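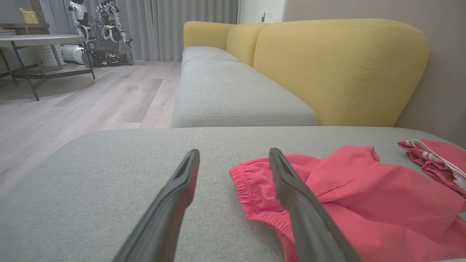 Gripper at the sofa, with coral-colored clothing on the cushion.

How to Move a Tidying Crew onto Shared Robot Shifts

These steps are for supervisors at furnished-rental companies who are adding a robot arm to the turnover routine. They come from the changeover at Calloway, where the crew resets 149 units and began sharing the clothes and linen work in October. We used the Fanell scheduling board. Any shared calendar will do.

Step 1. Write down who touches what now.
Follow one worker through a full turnover and list every item picked up, folded or carried out. Do this before the vendor visit. At Calloway the list showed that loose clothing and throws took more bending than beds did, and sofas were the worst of it.

Step 2. Pick one surface.
Start with sofa seats. They are low, wide and easy to reach from the front. Leave beds, closets and anything under furniture with the crew for the first six weeks.

Step 3. Set the handoff.
The worker clears glass, chargers and anything with a sharp edge, then taps Ready on the tablet. The arm takes the soft items.
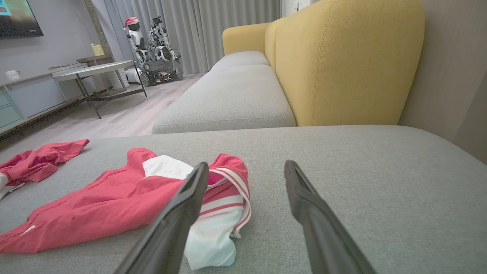

Pieces with a lining, trim or cords go on the "person checks" list, and so does anything knotted together. The worker should be able to pull an item off the robot's queue with one tap and no written reason. Calloway asked for a reason at first and people stopped using the button.

Step 4. Rewrite the job sheet.
Do this with the crew in the room. Tasks that usually get added:
Checking the finished stack
Sorting lost property
Logging a missed grasp
Wiping down the gripper fingers at the end of a shift
Put minutes next to each one. If the new tasks are left off the sheet, they get done on break time.

Step 5. Train in pairs.
Two workers, one unit, one full morning. Latrice Tillman ran these sessions for Calloway and had each person stop the arm in the middle of a move before learning anything else. Repeat the stop drill every month.

Step 6. Settle pay and hours early.
Tell people in writing whether their hours change. Calloway kept hours the same and moved the saved time to inspections. Four workers took the robot lead rate. The others stayed on the regular rate and still work next to the arm.

Step 7. Review the log.
Bitbridge exports a plain spreadsheet. Our first one had 486 rows, almost 4000 by winter. Sort by "person took over" and read those rows with the crew.
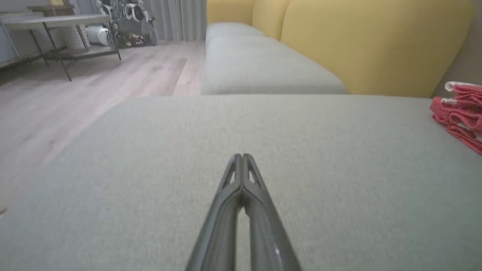 Does a worker have to stay in the room while the arm is running?
For the first six weeks, one worker stays within reach of the stop button. After that, the worker can be in the next room with the tablet, as long as the unit is vacant and the front door is shut.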